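Learning to like the slow bus
3rd October – by Hajnalka Vörös
Filed under: Getting Around, Small Stuff

I gave up my car in February and I have to tell you, I did not expect to become a bus person. I expected to become a person who complains about buses. There's been some of that too!

My route is the 14, which goes from the end of my street to work by way of pretty much everywhere else. Past the hospital, around the back of the old market, up the hill and down again for one single stop with a bench. The first week I sat there fuming and checking the time every two minutes. Driving was so much quicker – well, except for the parking, which I had conveniently left out of my math.

Somewhere in spring I stopped checking. I read 10 books over the summer, and most of them were read between the hospital and the hill. I also learned to knit a very ugly hat (Katalin has it now, she was kind about it). And I started recognizing people. There's a man who does the crossword in pen and a girl with a cello who always needs two seats and always says sorry for it.
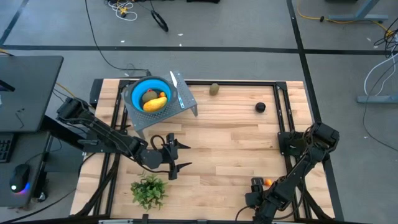
The one thing I still haven't cracked is groceries. I used to do one giant shop every couple of weeks and now I buy what I can carry, so I'm in the store constantly. Potatoes are my enemy. Botond keeps telling me to get one of those little carts on wheels and I keep saying I'm too young for it, but my shoulders have started to disagree.

Also, rain. I own a proper coat for the first time in my adult life and I love it more than I ever loved the car.

Next month they're changing the timetable, so ask me again then. I may be back to fuming.

Comments

Vilmos L.: Get the cart. I got mine at 41 and never looked back.

Katalin Deák: The hat is not THAT ugly. It's warm!

Kálmán: Does the 14 still stop by the market on the way home? Mine drives right past it.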